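Baked texture looks fine in the viewport, blurry in the render

tonden_k
Posted 2019-08-08

I'm baking a tiling pattern onto a small room model, walls and ceiling on one UV map. In the viewport it looks sharp. In the final render the whole thing goes soft, and there is a thin dark line where the ceiling meets the wall. The bake is 2K, the mesh has 3244 faces, and I'm rendering in Cycles at 300 samples. More samples didn't change anything.

Is this a bake setting or a UV problem?

stuson
The dark line is almost always the margin. What is yours set to?

tonden_k
Margin is 2 pixels. I never touched it.

stuson
Too low for a 2K map. Try 7 or higher and bake again. Make sure the UV islands have at least that much space between them, or the margins will run into each other.

For the softness, check how much of the UV square your walls take up. If they share it with furniture they may be getting about a quarter of the pixels you think they are.

gridlock_m
I'd skip the bake. If the pattern tiles, put it straight on the material with box mapping and the resolution problem goes away. Real panels don't line up at the corner either, they just get a strip over the joint. Model a strip and stop fighting the seam. 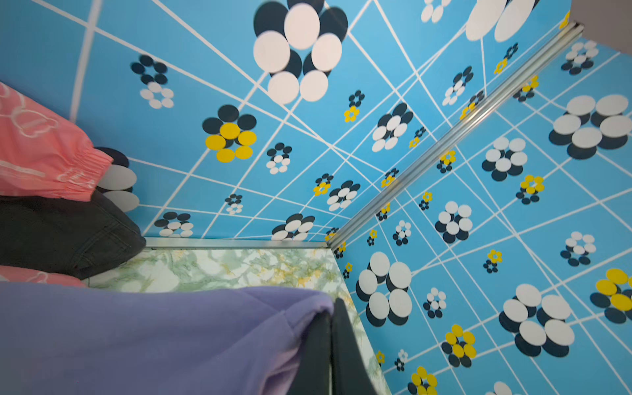 Sellport disagrees on skipping the bake, at least if this is going to a game engine. Box mapping won't export. You would have to bake it in the end, and then you're back to the same margin question.

gridlock_m
He said final render in Cycles. Nothing about an engine.

Sellport
Fair, I missed that. I still wouldn't cover a bad margin with geometry. Fix the margin first, then decide if you want the strip.

tonden_k
It's for a render now, but the Solberg people may want it exported in February, so I'd like to keep the bake. Margin at 7 got rid of the dark line. Still soft, though.

stuson
Give the walls and ceiling their own UV map and their own image. Also look at the image texture node — if you scaled the pattern down before baking, the detail was lost at that point and a bigger render won't bring it back.

tonden_k
The furniture was on the same map. Splitting it now, will post the result after the new bake.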